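Reading time: 4 minutes

We use cookies to remember your settings. Accept all / Manage choices

Suture practice station: bench inspection checklist, with comments
Ponodholm Skills Centre
Filled in by Han-gyeol Yoo
Jul 2, 2026

Dear all, this is the same list as before, only I have written more under each heading than the boxes were ever meant to hold. Please bear with me, and do read the comments even where the line says OK, as one or two of them are things I'd like us to do a little differently from August, when the new group starts.

1. Practice pads
Surface free of old cuts where new work is planned: OK
Pad held firmly, no sliding when pushed with a fingertip: OK
Pads past their useful life thrown out: ATTENTION
Comment: I found 2 pads in the Odera drawer that had been cut so many times they were more slit than skin, and I've put them in the bin with some regret (they had served us very well!). A tired pad tears at the edges of the cut and then the learner thinks it is their stitching that's at fault, and it's a sad way to lose an evening's confidence. If you can't find a good stretch of unmarked surface, take a fresh one and don't feel guilty.

2. Needles
Curved needles straight from the packet, no bent points: OK
Every needle signed out and signed back: OK
Sharps tub within reach, lid working, below the fill line: OK
Comment: The signing sheet has been kept beautifully, thank you. My one plea is about passing the needle across the cut. Keep hold with the first set of jaws until the second set has a proper grip, and leave the point where you can see it the whole time. A dropped needle on a pale pad is easy enough to spot, but one that has slipped off into the dark beyond it can take ages to find, and we do not carry on until it has been found.
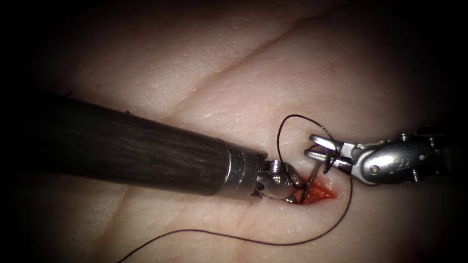 The same goes for where you take hold of it. I know the point is the tempting bit to grab when it comes up through the far side, and I did it myself for years, but it blunts the needle and marks the jaws. Wait until there's enough of the curve showing, then take it a little way back from the tip. Go slowly and follow the curve round, and the pad will hardly pull at all.

3. Instruments
Jaws close evenly and open freely: OK
Shafts wiped down and checked for scratches: OK
Small screws and pins at the wrist checked under the magnifier: OK
Joins between sections clean: ATTENTION
Comment: There was a bit of dried pad crumb in one of the joins on the Solereo set. It came away with a soft brush and a drop of the mild cleaner, so no harm done, but please brush before you wipe, as wiping first only pushes it further in. And please don't tighten any of those tiny screws yourselves, however much they seem to be asking for it. Write it in the book and leave the instrument on the tray with a red tag.

4. Light
Lamp over the pad steady, no flicker: OK
Cut clearly lit from end to end: OK
Glare on polished metal kept down: OK, just
Comment: I spent longer on this than I'd planned, moving the Jonska lamp a hair this way and that. Bright metal throws the light straight back at you, and if you turn the lamp up to see into the cut you can end up seeing less of the needle. I settled on 60 on the dial. Do try it there before you change it, and if it doesn't suit your eyes then of course move it, only put it back afterwards.

5. People
Eye protection out and clean: OK
Breaks being taken: NO
Comment: I'm cross about this one, in a fond sort of way. The card on the wall says to rest after 20 minutes, and hardly anyone does. Shoulders creep up, breathing stops, and the stitches get worse and worse while the person sewing gets more and more determined. Stand up, shake your hands out, have some water (in the corridor, please, never at the bench).

6. Floor and exits
Cables taped or tucked away: OK
Door clear: OK
First aid box stocked: ATTENTION
Comment: We are down to 8 plasters. More are on order, and there is a spare box in the cupboard by the sink until they come.

Still to do: fresh pads for the Odera drawer, new brush for the Solereo tray, plasters.

Signed, H. Yoo

Get our bench notes by email. Enter your address to subscribe. You can unsubscribe at any time.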